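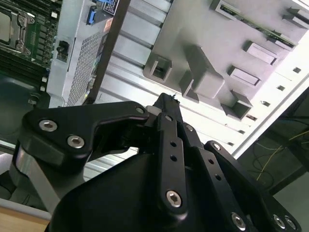

Bench hands wanted, PC strip-down and rebuild, Urkdale

Short version: we have a lot of desktop computers to open up, sort out and put back together, and not enough hands. Start in September. Part time, paid, no degree needed. If you like the inside of a computer more than the outside, keep reading.

Who we are

Grender is a small refurb workshop in Urkdale, in the old Bognár print building, up the ramp at the back. Offices and schools get rid of their desktops, we take them in, and the good ones go out again to people who need one. The rest gets broken down for parts. Memory, power supplies, drives, fans, whatever still has life in it.

Right now there are 167 machines on the shelves waiting for a bench. More coming from Ulton before the end of the month. We need to clear 100 of them before the next pallet shows up or there is no place to put it. So yes, its a bit urgent.

What you'd be doing

- Side panel off, look inside, write down what's there (board, memory, drive, power supply)
- Blow out the dust. Outdoors if the weather allows, in the booth if not
- Pull memory, wipe the contacts, reseat, test
- Processor out, old paste off, new paste on. Bent pins go in the notes, please don't hide them
- Swap drives. Old drives go straight in the locked cage, never on your bench overnight
- Tidy cables so the next person can get a hand in
- Close up, power on, fill in the card, next one

Some days it's the same model all day. Some days no two alike and half of them missing a screw. You'll spend a lot of time with your nose over a motherboard looking for a little white connector that has come loose. Front panel leads too. Everyone hates front panel leads.

What we need from you

Steady hands and ok eyesight, glasses are fine. You can read a label and copy a serial number without mixing up the digits. You'll wear the wrist strap every time, even for a quick look. You can lift a tower from the floor to a bench, or tell us you can't and we'll sort something out with the carts.

Useful but not required: you've built or fixed a PC before, you know one memory type from another, you can tell a dead power supply from a loose lead. If you've done none of that but you've repaired bikes or sewing machines or radios, also good. Apply anyway. We'd take careful over fast.

Not needed: certificates, programming, a cover letter.

Hours and pay

Shifts are 8:30 to 12:30 or 1:00 to 5:00. Most people do three or four a week. You can do mornings only. Doubles are allowed but take the lunch break, it's unpaid and we mean it. Pay is by the hour, same rate for everyone on the bench, and we tell you the rate on the phone before you come in so you dont waste a trip. First 2 shifts are training and they are paid like any other.

Position runs through the fall. Might go longer, depends on what Ulton sends us. Can't promise.

The room

Long benches, good lamps, a stool with a back if you ask for one. Heating is fine near the door end, less fine by the windows, bring a sweater. Tools are supplied: drivers, hex keys, tweezers, brushes, paste. Bring your own if you're fussy about drivers (many of us are) but mark them with tape or they will walk.

Radio is usually on. Headphones in one ear only, so you can hear somebody shout for a hand with a cart.

No food on the benches. Drinks with a lid, on the side shelf. There's a kitchen, two microwaves, one of them good.

How to apply

Call or stop by and ask for Ottó Kocsis. He runs the benches. Best time to catch him is 12:30 to 1:00, between shifts. Otherwise leave a message with your name, number, which shifts you can do and one thing you have taken apart and put back together. Doesn't matter what. A toaster counts.

If it sounds ok he'll ask you in for a try-out. That's an hour, one desktop, one card to fill in. You open it, list what you find, take the memory out and put it back, close it up. Not timed. We look at whether the screws are all back and the card is readable. Wear closed shoes and tie back long hair, leave rings and bracelets at home.

Bus 126 stops at the bottom of the ramp. Bikes can come inside. Parking is bad before 9:00, after that you'll find something on the street.

Under 18: sorry, not for this one. Over 18, no upper limit.

One more thing, people keep asking. No, you can't buy parts off the bench. Staff can put their name down for a finished machine like anybody else, and the list is on the wall by the kitchen.

We fill places as people come in, so if you're interested call soon. If the places are gone Ottó will keep your number for the next round, unless you tell him not too.

Grender, Urkdale. Ramp entrance, ring the lower bell, the upper one is broken.

Get new openings by email! Enter your address to join the Grender newsletter. Unsubscribe at any time.

This site uses cookies to remember your settings. Accept all / Only necessary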